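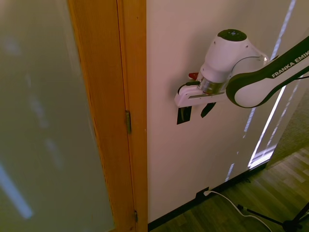
Treneck workshop puts two gripper fingers to the test before the Christmas break

Anyone who has been past the Treneck workshop on the canal side lately will have noticed the lights on rather later than usual, and the reason is a comparison of gripper fingers that has kept the small team there busy for most of December. The tests finished on 19th December, with a fair amount of tea drunk along the way, and the results have now been written up for the people who asked for them, who were chiefly the packing firm Jemska and a handful of smaller local businesses that share the same sort of problem.

The problem is a homely one. Jemska packs refills, sachets, tins and boxed soaps for other companies, and very little of what comes down its benches is the same shape for more than an hour. The firm has had an arm working on one bench since the spring, and by all accounts people there have grown rather fond of it, but the fingers it came with are short and hard and do best with things that have two flat sides. Give them a soft pouch with a rounded bottom and they either pinch it too tightly or let it slide. So the question put to Treneck was a plain one: would a different pair of fingers do better, and would it be worth the bother of changing over?

Two pairs were tried. The first came from Bangash, which makes a straight, fairly stiff finger with a rubbery facing that can be peeled off and replaced when it wears. The second came from Gridum, whose finger is wider and has more give in it, so that it bends a little round whatever it is holding. Both were fitted to the workshop's Franka Emik arm, a white one with black trim, and both were driven by the same controller with the same settings, as far as that could be managed. The opening width had to be altered a touch for the Gridum pair, and the write-up is quite open about that.

Across the whole trial the arm made 1,010 picks, using 14 different items lent by Jemska. They ranged from a small tin of boot polish to a floppy pouch of bath salts that everybody involved came to dislike. Each item was laid down in a mixture of positions, some of them neat and some of them frankly awkward, and a pick was only counted as good if the item was lifted, carried across and set down again without being dropped or badly squashed. A lift that ended in a slow slide towards the floor went down as a failure, however promising it had looked at the start.

The Bangash fingers were, as most people had guessed, very good with the boxes and tins. They closed squarely and quickly and they put things down exactly where they were told to. They were also the easier pair to fit, needing only a few minutes with a hex key, and when one of the rubber facings began to curl at the corner it was swapped for a fresh one before the kettle had boiled. Where they struggled was with the pouches, especially the ones that were only half full, and with a set of glossy cardboard tubes that had a habit of rolling away at the last moment.

The Gridum fingers had more or less the opposite character. They were gentle with the pouches and coped with the tubes far better than expected, and even the dreaded bath salts made it across more often than they fell. On the other hand they were a little vague about where they set things down. A box that ought to have been placed flush against a line would end up slightly turned, and on a packing bench that sort of thing adds up, as a crooked box has to be straightened by hand before the next one can go in beside it. They were also slower, partly from caution on the team's part, as the fingers need a moment to settle round an object before the arm moves off.

A good deal of time went on the camera as well, though it had not been meant to. The first few days of picks were done with the camera looking down from above, and on bright mornings the daylight coming into the room threw such strong reflections off the shiny tubes that the software kept mistaking where their edges were. After some grumbling the camera was moved lower and to one side, a blind was borrowed from the office upstairs, and the affected picks were thrown out and done again from scratch. None of those early ones are in the final total, and Treneck suggests that anybody planning a similar trial should spend a whole day watching how the light moves round the room before they begin counting anything.

The controller gave less trouble. It was the one Jemska already has on its own bench, chosen so that whatever was learnt in the workshop could be carried back without much fuss. Its one bad habit was to report a firm grip whenever the fingers had stopped moving, whether or not there was anything between them, and a small change to the settings put that right. The new settings have been sent over along with the rest of the notes.

So which pair came out ahead? The team has been careful about giving a single answer, and you can see their point, as it depends a great deal on what you are packing. For a bench that handles mostly cartons they recommend the Bangash pair without much hesitation. For a bench where pouches and bags turn up all day long they lean towards Gridum, so long as somebody has found a way of nudging the items straight afterwards, and a simple sloping guide along the edge of the tray did that job nicely in the workshop. Jemska has both sorts of bench, and is understood to be ordering one pair of each in the new year.

The smaller businesses that had been following the work were invited in on the last afternoon to hear how it had gone, and stayed a good deal longer than planned. Most of the questions were about wear. The trial was too short to say much on that score, although the Bangash facings were showing scuffs by the end and the Gridum fingers had picked up a slight lean to one side, which may or may not matter after several months of daily use. There were questions about noise too, and about whether the fingers could be wiped down with ordinary cleaning spray. Both makers say theirs can, and the workshop did so at the end of each day with no harm that anyone noticed.

Another round is planned for after the holidays, this time with heavier items and with a bin of mixed goods in place of single ones laid out on their own, which is a good deal harder for any gripper and a good deal closer to what Jemska's staff deal with every day. Treneck would be glad to hear from other firms nearby that have awkward things they would like to see picked up. Parcels can be left at the workshop door on weekday mornings, and the team asks only that food items be sealed and that anything breakable be marked as such on the outside.

The full notes, including the table of results for each item and the controller settings, are available on request from the workshop office, which closes for Christmas shortly and opens again in the first full week of January.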